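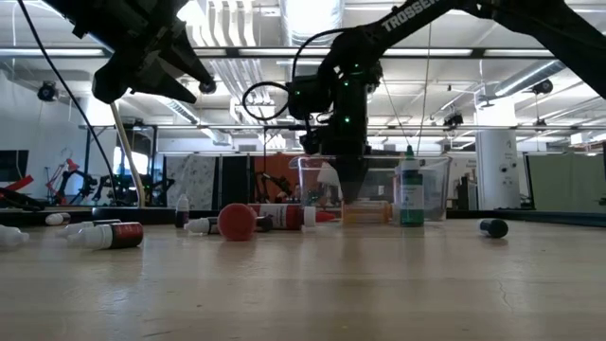

*Small bottles and loose caps on the table, with the clear tub in the middle.*

# Dalen – the little bottles set

I put Dalen together when I was picking through all the tiny bottles I'd hung on to (far too many!), and it grew to 1,124 pictures. It's mostly droppers, plus pill bottles and whatever caps had wandered off on their own.

- `upright/` and `on_side/` – go by how the bottle is sitting
- `caps/` – loose caps only, 217 pictures
- `labels.csv` – my own notes on colours, so "maroon" and "purple" do get muddled

Leaning bottles are in `on_side/` for now. I'd like to split them out by October – shout if you've got a better folder name!

Last tidied March 7, 2025.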